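Ticket 2000 – Toy tidy-up task, bricks missed or dropped at the bin
Opened by: Li-hua Wan, Willstead
Product: Pralia two-arm kit
Status: Open

Hello all, and thank you for being so patient with my last ticket! I've been trying to get the arms to do the one chore every parent I know would pay for, picking bricks up off the floor and putting them in a tub. Small steps, I know.

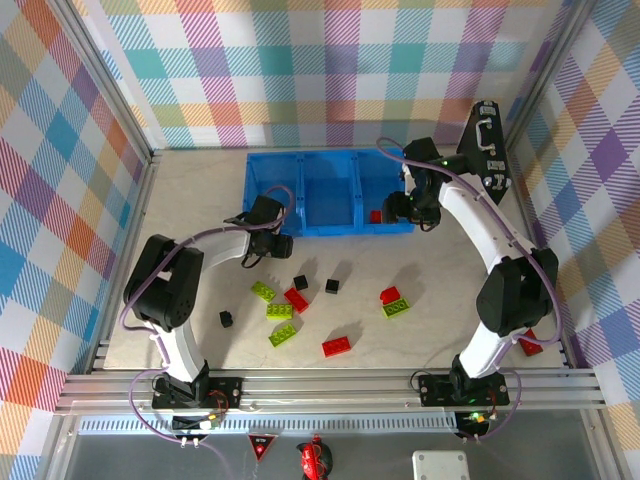 I'm on the default settings, grip force 500, and I've restarted both controllers twice. The red bricks are mostly fine. The trouble is with the black ones, where the arm dithers for ages and then shuts on thin air, and with anything that has to go into the bin on top of something else.

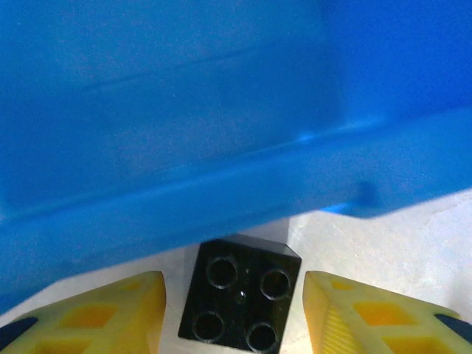
Wrist view: black 2x2 brick between the open fingers, blue plastic just behind.

Reply from Kondetti support, 30 April 2026
Hello Li-hua, lovely to hear from you again. Dark bricks are hard for the wrist camera, so please try raising the exposure from 25 and run the task again. For the bin, could you send us a view from inside it?

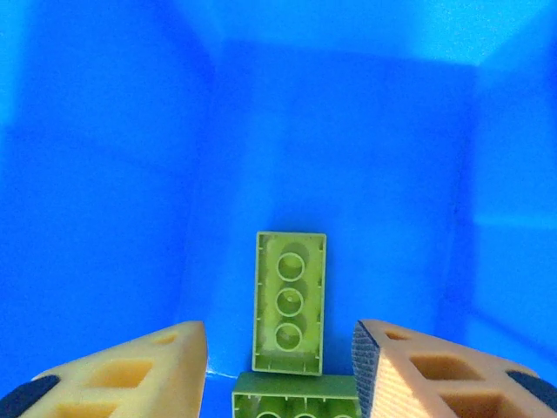
Li-hua again. My feeling is that the arm has no idea the bin is filling up, and lets go at the same height every time. A toddler would simply shove things over – could the release height be changed by hand? I'll try the exposure tonight and add the log here.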